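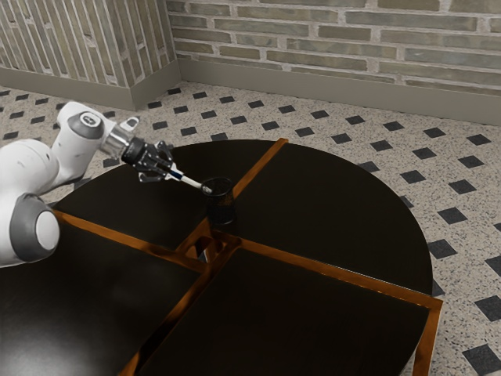
White robotic arm holding a marker over a round table with a small black mesh cup (computer rendering)

Skastirthorpe Holiday Rental Owners' Association
Minutes of the general meeting held September 20, 2022

Chair: Fenna Bosman
Minutes taken by the secretary

1. Opening and minutes of the last meeting

The chair opened the meeting and went over the agenda. The minutes of the August meeting were approved with one correction: under item 4, "weekly cleaning" should read "changeover cleaning." The secretary will post the corrected copy in the members' area.

2. Listings

The association's page now carries 107 listings, counting houses, apartments and the cabins along Trerkis Road. Three listings have had no calendar update since spring and will be taken down if the owners do not answer the secretary's letter.

Members were reminded that the number of beds given on the page must match the number in the property. Sofa beds are to be listed separately. One owner asked if a fold-out chair can be listed as a bed. The chair said no. The listing form will be changed to say so.

It was agreed that the "pets welcome" box should have a space next to it for any extra fee. At present guests find out about the fee after they book, and several have written in to complain.

3. Wivico booking system

Wivico has sent its renewal offer for the shared booking calendar. The monthly price stays the same but the setup fee for new properties goes up to $60. Members discussed whether the association should pay the setup fee or pass it on. Owners with one property were mostly in favor of the association paying. Owners with several thought each should pay their own.

Motion: that the association renew with Wivico and that new members pay their own setup fee. Carried, with 2 against.

The problem with double bookings on same-day arrivals is still open. Wivico says a fix is being tested. Until then owners should block the arrival day by hand as soon as a phone booking comes in.

4. Cleaning and linen

The contract with Kadrić Linen Service runs to the end of the year. Deliveries were late on two changeover days in August. Kadrić has replied in writing that a van was off the road and that a second driver has been hired. Members at the north end of town reported no late deliveries but said that they had been sent the wrong size of fitted sheets more than once.

The chair will ask Kadrić for labeled bags, one per property. Quotes from other laundries were discussed and put off to the next meeting.

5. Check-in times

There was a long discussion of check-in times. Most properties use 4 p.m., some use 3 p.m., and the page says 3 p.m. for all. Guests arriving early at the 4 p.m. properties have been waiting in their cars or going to the visitor desk, and the desk has asked the association to sort it out.

Agreed: each listing will show its own check-in time, and the general line will be removed from the page. Owners to send their times to the secretary. Check-out stays at 10 a.m. everywhere.

6. Parking on Trerkis Road

The town plans to repaint the parking bays and add a time limit on the lake side. Guests with a stay longer than one night will need a permit. Permits will be issued to the property, not to the car, and must be left on the dashboard. The price has not been set. Fenna Bosman will write to the town asking that owners get at least two permits per house, and that the change not start until after the summer season.

7. Deposits and damage

A member asked for a standard wording on damage deposits. The secretary read out a draft. Changes requested: say how soon the deposit is returned, and take out the sentence about candles, as this is already in the house rules. The revised draft will be sent to members by email for comment.

8. Other business

The key safe at the office is sticking again and will be replaced.

A member offered a spare crib and high chair for loan between properties. Accepted with thanks. They will be kept at the office and signed out.

Actions
Secretary: letters to owners of inactive listings; collect check-in times; revise deposit wording; change listing form
Chair: sign Wivico renewal; contact Kadrić on bags and sheet sizes; letter to the town on permits

The date of the next meeting will be sent out by email.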